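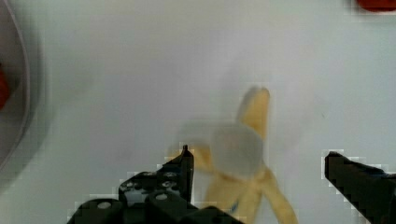
About Tokarness Kitchens

Tokarness Kitchens prepares meals for schools, clinics and a few office buildings in and near Desau. We have one production kitchen, on the old Utenero mill road, and we employ 59 people. On a school day we send out 800 lunches. Most of them leave the building before ten in the morning.

The company was started by Gudrun Haberkorn, who ran a school cafeteria for 14 years before she rented her own kitchen. She still signs off on the menus. Rodrigo Sarmiento manages the kitchen floor and Yetunde Mohammed is in charge of staffing and training.

What we are automating

The jobs we want to move to machines are the ones people here ask to be rotated off. Picking up a piece of fruit and setting it on a tray is one of them. So is putting utensils back where they belong at the end of a shift. A person on the tray line reaches across the belt all morning, and by the end of the week the shoulders feel it.

We set up a practice table in the side room in October. A robot arm with a two-finger gripper works there with toy food and ordinary kitchen things: a plate, a bowl, a mug, a colander, a spatula. Toy food doesn't spoil and it doesn't matter if it gets squeezed. Bananas get a lot of table time because they go out on our trays more than any other fruit, and because the shape is awkward. There are several places to take hold of one and some of them are bad.

Pravesh Steyn runs the table. He worked the tray line for years and asked for the job when it was posted. The arm itself is serviced under a contract with Msimang, and their technician comes when Pravesh calls.

The arm is not on the line yet. It will go to the fruit station first, on one belt, with a person at the next station who can stop it. Hot food stays with people. We have no plan to change that. 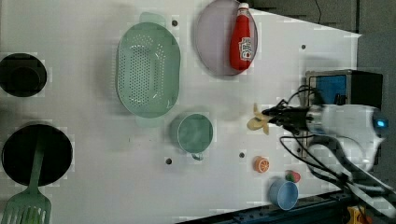
Pravesh keeps a notebook at the table where he writes down what was tried and what needs to be tried again, and anyone on the floor can add a request. Recent ones include handing over a mug by the handle and getting a spatula off the stove without dragging it. The requests are useful to us. People who do a job every day know which part of it goes wrong.

What changes for the people who work here

No one's hours are being cut for this. When the fruit station changes over, the people who work it now will move to packing checks, special diets or the prep side. Special diets has been short of hands since last year. Each allergy tray has to be read against a card and signed for, and we would like two people on that instead of one.

Pay does not go down with a move. Anyone who trains to run a station with an arm goes up one pay step after the training is signed off. The training takes 30 hours and is done on paid time. It covers starting and stopping the arm, clearing a dropped item, cleaning the fingers and writing a fault report. You don't need a computer background.

Bongani Kekana was the first from the tray line to finish it. "I thought I would be watching a screen," he says. "Most of it is setting things out properly and knowing when to hit stop."

Not everyone is in favor. Some of our longer-serving staff think a steady pair of hands is faster, and on most items they are right today. Others have asked what happens in three years. We can't promise what the whole kitchen will look like then. We have said in writing that staff will hear about any new station at least one full school term before it changes, and that they will see it running at the practice table first.

Visits and jobs

Staff can go into the side room on any break. Family members and school groups are welcome by arrangement through Yetunde's office. Please wear closed shoes and stay outside the floor line while the arm is on.

Open positions are listed on the Jobs page. We are currently hiring for special diets, early prep and delivery.

Page last updated 12/4/25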